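Bench notebook, Skamthorpe workshop
Jan 4, 2024

First entry of the new book, the old one is full and somebody has stood a coffee on it, so it's retired.

Back on the peg boards today. For anyone reading this later who wasn't in the building last year: the peg boards are the white practice boards we use to stand in for the Lumbao sub-assembly, and the Lumbao sub-assembly is the fiddly one with the small keyed parts that the day bench has been putting together by hand for as long as I've worked here. Gulix is what we call the two-arm cell. I still don't know who picked the name. It was on the door when I got back from vacation in July and it stuck.

Before I get to the cell, notes from the bench, and I think they matter more. I spent the first part of the shift sitting with the hand assemblers (my old seat, same wobble in the chair!) and asked what they would want taken off them first. I had my guess all ready. I figured everybody would say pressing the pegs, because that was the thing that used to wreck my thumbs. Wrong. What they want gone is the sorting and the re-sorting, when a tray comes over from stores with two part lengths mixed together and you only find out once one sits proud. Pressing is boring, they said, but it's boring in a way you can talk over. Sorting you have to shut up for.

So that's one for the planning sheet, which has pressing at the top of the list and sorting nowhere. I've penciled it in. If anybody wants to rub it out, come and see me first please.

Other thing that came up, and it came up more than once: the talking. With everyone on the one long bench you get help just by groaning. You hold up a bad part, the person next to you looks at it, done. Under the Flovov layout (the floor plan pinned by the time clock, the one with the colored boxes) two of the seats move over to the cell side and face away from the rest. Nobody at the bench likes that, and I don't either. I've drawn the seats turned around on a copy. It costs us a bit of walkway but I measured it and a parts cart still gets by. Copy is taped inside the back cover of this book.

Numbers, since I'll lose the scrap of paper otherwise. Target for the Lumbao order is 228 boards a shift between the bench and the cell. The parts bin for practice came over from stores marked 1,005 pegs and I've taken their word for it, I am not tipping that out to check. Each hand assembler now gets 52 minutes on and then swaps station, which was the bench's own idea and is working out a lot better than the old way, where you sat in one place until lunch and your neck told you all about it.

Now the cell. I had the afternoon on it. I'm logging this as someone who did the job by hand for years and has been on the controls for one winter, so take it in that spirit.

Things I keep having to learn again:

Board angle matters less than I thought it would. I used to square it up like I was laying floor tile. These days I put it down slightly skewed on purpose, so we don't end up with something that only works when a fussy person set the table.

Sleeves up, hair back, phone out of the shirt pocket. Yes, I leaned over and dropped mine once. No, we won't be discussing it.

Keep the spare hand high. When only one hand has work to do I park the other one well up off the board and leave it open. Cleaner for everybody, and I can see what I'm doing. As an assembler I would never have thought about that, my left hand just went wherever it went. It's a funny thing to sit there and notice how much of the job your hands were doing without telling you. Half of what I wrote in the training notes this winter is stuff I couldn't have told you I knew. How you tip a peg a hair before it goes in, how you let go with one finger first. I had to go back to the bench with a board in my lap and do it very slowly, feeling like an idiot, and write it down.

Small parts are still the slow bit. The gear disc is easy to find and easy to get hold of. The pegs are another story, because once the fingers close over one you've lost sight of most of it and you're going on faith and whatever sliver of blue is poking out. I go down into the big square pocket with the palm flat over it, back of the hand up, and the fingers curl in underneath, and from where the head sits that's mostly a view of knuckles.

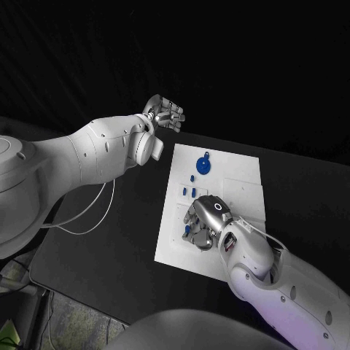
I'd like to try coming in lower from the side and see whether that leaves more of the peg showing. It'll mean a longer reach for the right arm and I want to watch the cable while I do it, so slow speed only, and somebody else in the room. Put me down for the next open slot on the sheet.

The question I got asked at the break, and get asked at every break, is whether the cell is there to take the bench's seats. I said what I've been told, that the Lumbao order is bigger than the bench can do and the cell is meant to make up the difference. I also said I don't get to decide that, and that I'd ask for it in writing. So I'm asking. It's on the list for the next shift meeting, in ink. People will teach this thing everything they know if they think it's fair, and they'll clam up if they don't, and I wouldn't blame them one bit. I'd clam up too!

Pay grade for cell operators is still not settled either. Right now I'm on my old assembler rate plus nothing. Same list.

To do:
Ask stores about the mixed lengths, get the trays marked by length before they leave the cage.
Side approach on the square pocket, slow speed.
Turned-around seat plan to whoever owns the Flovov drawing now.
Training notes: add the one-finger-first thing, and have someone from the bench read it over and tell me if it makes any sense.
New chair. Or a folded bit of cardboard for the old one.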